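Workshop notebook, Bustovthorpe
July 2026
Table, tray, and what to do about the top

Started the morning by clearing the long table, which had three weeks of things on it. Most of it went back on the shelves. The offcuts went in the bin under the bench. Two tins of wax had no lids and I have put them with the rags for throwing out on Monday.

The job is the Gunawardena order, the first of the serving sets. They want the dark oval tray shown on a pale top, and they want to know whether our top will stand up to being used in the showroom every day. I said I would have an answer for them before the end of the month. The tray is theirs. The top is ours, pale, with a light wood-grain pattern, and it has been in the workshop long enough to have had a fair bit of tea on it.

Measured the top first. Long side 1138 mm, short side 60 cm, checked at both ends and in the middle. Height is fine and I did not note it. One foot had worked loose, so I turned the table on its side, tightened the foot, and set it back. No rock now on the flat part of the floor. It still rocks near the door, but everything does.

Wiped down with warm water and a drop of washing-up liquid, then clean water, then a dry cloth. I left it for half an hour while I went through the post. There was a letter from Dasomus about the price of edging strip, going up in September. I have put it on the clip with the others. Worth ordering a second roll before then if we have the money for it.

Put the tray at the far side of the table and stood at the near side, where a customer would stand. I wanted to see how the dark rim looks against the pale surface in ordinary, even room light. It looks well. The rim is nearly black from a distance and only reads as green when you get close. The floor of the tray is a little lighter than the outside wall and picks up some grey. Against a darker top I think you would lose the edge altogether, and the curve at the end is the best part of it. 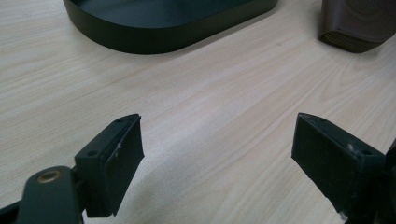

Tray on the pale top, from the near side. Note the glossy band across the middle.

The shine is the thing I am less sure about. There is a brighter strip running across the table on the slant where the light comes off it, and nearer to you the surface goes duller and greyer. In the showroom they have a window down one side, so they will get the same or worse. It does not bother me but it will show every smear. Gladys Odera came over for a look and thought the same. Her view is that a matt wax would take the glare down. Mine is that wax on this kind of surface sits on top and goes patchy within a week. We agreed to try it on the spare piece first and not on the table.

Grain direction: on our top the lines run at an angle when you stand where I was standing. If we cut new ones for the showroom I would like the grain to run straight along the length, so that the front of the tray sits parallel with it. Small thing, but once I had noticed the slant I kept looking at it. To be put to Gunawardena as a question when I write. They may not care.

Scratch test, on the spare piece, same material as the top:

Tray pushed back and forth by hand, empty, 60 strokes. Nothing to see.
Tray with 188 g in it (the small bag of screws), 60 strokes. Nothing to see.
Tray with the large brass weight in it, 60 strokes. Faint line, which came off with a damp cloth. I think this was from the tray and not a mark in the top.
Same again with a few grains of sand under the tray. Proper scratches, as expected. Did not come off.

So the tray itself does no harm but grit under it will. The showroom is right off the car park. I would suggest felt pads, or a thin cork sheet cut to the shape of the base. Cork would be quieter too. Broltska sell it by the sheet and we have half of one left from the stool job. I traced round the base of the tray on brown paper and cut the template a few millimetres inside the line. The template is in the drawer with the French curves, marked G tray.

Tea test, also on the spare piece. One spoonful of strong black tea, left for 176 minutes (I meant to do three hours but the delivery came and I wanted the bench). It left a ring. Warm water took most of it and washing-up liquid took the rest. Red wine still to do. I do not have any here, so will bring some in.

Edges: the strip on the left short side of the table is lifting at the corner. I pressed it down with the warm iron through a cloth and put a clamp on it with a bit of scrap either side. Leave the clamp alone until tomorrow please. If it lifts again I will take the whole strip off and redo it with contact glue.

To do
Wax on half of the spare piece, leave the other half bare, look at both after a week.
Wine test.
Cut the cork to the template and try it under the tray for slipping.
Write to Gunawardena with the grain question and the note on grit.
Ask whether they want one size of top or two.
Order edging strip.

Tray wiped, wrapped in the grey blanket and put back on the top shelf, left-hand end. It is heavier than it looks, so use both hands and the low steps. Swept up the sand.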